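Midsummer potluck: how the table numbers work this year

The Līgo evening in June will again use numbered tables, with one change. Last year guests chose seats at the door, and the cheese table filled first while the far end of the hall stayed half used. Līga Dzene has redrawn the plan, and each household now gets a table number with its ticket.

There are 95 places. Households of up to six sit together. Larger groups are split across neighboring tables and should say so when they book. Caraway cheese and rye bread are supplied. Everything else is brought by guests, by surname: A to H salads, I to P hot dishes, Q to Z desserts. Label any dish that contains nuts or egg.

Oak wreaths are made on site from 4 p.m. Bring pruning shears if you own a pair. Wreath wire is on hand in two gauges - the thinner one is for flowers and will not hold oak.
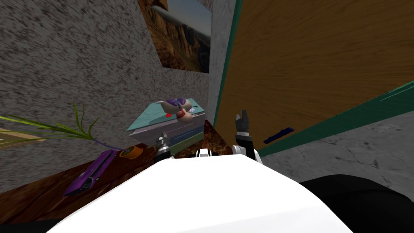 The bonfire is lit at sunset and needs one adult on each side until it is out. Brayan Agudelo keeps the list and has two gaps after midnight. Singing starts when the fire does. Song sheets carry both the Latvian text and an English version by Fiachra Tully, with the refrains marked in bold.

Bookings close when the 95 places are gone. Unpaid places are released after one week.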